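Otholm Temple Opens Registration for Summer Retreat

Registration opened Thu 25 February for the summer meditation retreat at Otholm Temple. The retreat runs for two weeks in June and is led by resident teacher Bohdan Hordiienko, with morning talks on the four foundations of mindfulness and silent sitting in the afternoon.

The temple has room for 168 people, up from last year, now that the guest house on Narska Road is open again. Meals are vegetarian and are served before noon - evening tea is available for those who need it.
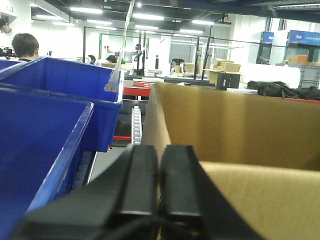

The library will stay open during the retreat. It now holds 1,218 titles, among them 332 from the Nechyporuk family collection, and guests may borrow two at a time.

There is no fee for the teachings. Guests are asked to make an offering toward food and lodging. Day visitors are welcome at the Sunday talks and do not need to register. Forms are at the temple office and at the Skuvis meditation center.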